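Review: Nukdale slatted steel bench top, used for desktop teardown and rebuild
Posted by Mairéad Ó Briain, 07/07/2024

Product tested: Nukdale slatted work surface, 36 inch version, bolted to an existing leg frame. Bought at full price through Sevico. The Ovov solid steel top we had before is used below as the comparison.

Purpose

Our bench handles office desktops, mostly tower cases, for inspection, part replacement and return to service. A typical job has the case on its side with the panel off, the board facing up, and the technician reaching straight down into it. A top for this work has to stay flat, let dust and dropped screws go somewhere predictable, and not scratch the painted side of the case that it is carrying.

Assembly

The top comes in one piece with six bolts, six washers and a hex key of poor quality. Use your own. The bolt holes are slotted, which gave enough play to line up with our older frame without drilling. Instructions are one folded sheet. The torque figure is missing from it. I tightened by hand until the washers stopped turning and checked again after a week, when two of the bolts took another quarter turn. Assembly took 40 minutes, including removal of the old top.

Flatness and stiffness

With a straightedge laid across the slats I could not get a feeler gauge under it anywhere except at the front left corner, where the gap was small and of no consequence. Loaded with one tower in the center, deflection is not visible. Pressing down hard on a memory module until the latches close does not make the surface bounce. The Ovov top had a slight drum effect during the same operation, and screws left on it would walk.

Open slats and small parts

Dust falls through. After compressed air cleaning, the solid top needed wiping every time and this one needs it much less often. The same openings accept case screws and motherboard standoffs, and you will lose some. Nukdale sells a catch tray that hangs below the slats, but the tray is shallow and its rear lip sits too low. We use a cut piece of rubber matting on a shelf underneath. For anything smaller than a case screw, work over a magnetic dish.

Contact with the case

Slat edges are rolled. I found one burr near the back and removed it with a file. Sliding a loaded case still marks the paint, so lift it to turn it. Feet and raised trim can drop into the openings and leave the case sitting at a slight angle. Shifting it by half a slat corrects this in most positions.

Access

Slats run unbroken from one side to the other, with no rim. A tower can overhang the front a little, which brings the graphics card closer to the technician. Cases with latches or release tabs that stick out from the back need clearance on that side, so plan the position before you lay the case down. The older Dell towers are a fair test of this, with a blue latch on the outside and a row of blue clips along the expansion slots.

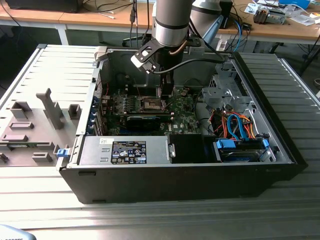
Dell tower on its side on the slatted top, green board and CPU socket exposed.

In that position the memory slots, the CPU socket and the graphics card can all be reached from above, and the case does not need to be turned between steps. I would still like a stop along the back edge. A case pushed while a tight power connector is being released will slide on bare metal. Two strips of Daly grip tape fixed this for us at little cost.

Grounding

No grounding point is supplied. The finish insulates, so a clip on a slat edge gives an unreliable reading. We scraped a patch on the underside, fitted a ring terminal to one of the frame bolts and ran the wrist strap lead from there. Nukdale should include a stud. For a product listed under electronics benches, leaving it out is the most serious fault I have to report.

Noise

Worse than solid steel when tools are set down on it. A small mat at one end for drivers and pliers is enough.

Wear

After nearly 70 jobs there are bright lines on the center slats where cases have been dragged. No rust, no loosening since the second tightening, no bent slats.

Rating

Stiffness and cleaning: good. Small parts handling: fair with matting, poor without. Grounding: poor as supplied. I would buy the 36 inch size again for tower work. For laptops, where the screws are much smaller, keep the solid top.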